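Two-armed robot takes shape in Shearer workshop

11/10/2023

A pair of robot arms has joined the lathes and sewing machines at the Shearer shared workshop, and members can hardly keep away from them.

The build, named Fundia by its makers, was started in September by Euan Dunbar and Ailsa Cowie, who wanted a machine that could help clear up after a meal. The two arms work over one table, each with its own gripper, and are driven from a second-hand computer under the stairs. The group has spent £300 on motors so far, and 23 members have signed up to take a turn on the controls.
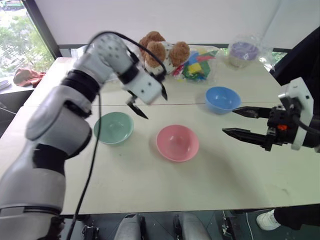
Fundia's two grippers over the table, with green, pink and blue bowls to practise on.

Bowls are the first big test. The aim is to have the arms stack 3 of them without any help, and Dunbar is delighted with how it is coming along. "The first time it nudged a bowl the way we wanted, the whole room cheered," he said. "I went home and couldn't sleep!"

Cowie, who looks after the wiring, is already redrawing the finger parts for a better hold on thin rims — she hopes to print the new set before the next open evening. After bowls come spoons, and then perhaps folding a tea towel.

Anyone who fancies joining in is welcome, and no experience is needed. Ask for Agnes Kinnear at the front desk.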